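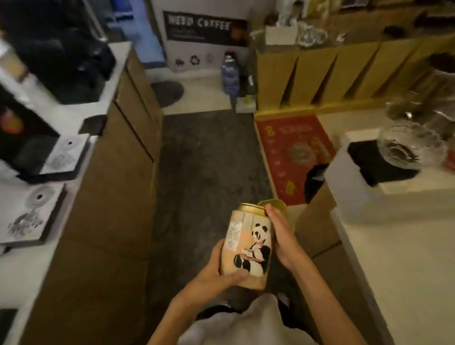
Opening a round tin in the coffee bar aisle, head camera view.

Purero H2 Head Camera Kit
From Praleris. Page updated 8/28/25

14 shares | 2 comments

The H2 is a head-worn camera for recording hand tasks from the wearer's point of view. Most buyers use the recordings to choose or train a gripper before any arm is bought. The kit holds the camera, a padded band, a belt-worn recorder, a cable and a calibration card.

The view angle is wide and tilted down. With the band set level, both hands stay in view during work held close to the body, and enough of the room is left at the top to show where the task takes place. Tall users should tilt the camera down one extra notch for low counters.

Lid tasks

Friction lids are a useful test for comparing grippers. One hand has to hold the body of the tin still without denting it while the other raises the lid, often at an angle. A parallel gripper with flat pads tends to slide on a round wall. Curved pads hold better but are slow to line up with a thin rim.

In our own trial at the Lei site we compared two grippers on the same tin-opening task, using H2 recordings of people as the reference:

Sollell P, parallel, flat rubber pads: 200 attempts, 56 failed. Most failures were slips on the lid.
Sollell C, three fingers, curved pads: 200 attempts, fewer slips, longer cycle time. Needs more clearance around the lid.

Both were run on the same arm and controller, with grip force held at the same setting. Results will differ with other tins, and a new lid is usually tighter than one that has been opened many times.

Recording notes

The recorder stores some 1,000 short clips before the card must be changed. Start and stop are on the belt unit. Lock exposure before work over white countertops; glossy black machines next to them lose detail in auto mode. Loose sleeves can hide the wrist, and wrist angle is the first thing the tracking software looks for.

The H2 does not measure force. For grip force, add the Purero fingertip pads, sold separately. They share the recorder's clock and need the October firmware or later.

Spare bands and cables ship with either version of the kit. The calibration card can be reprinted from the manual at full size on matte paper.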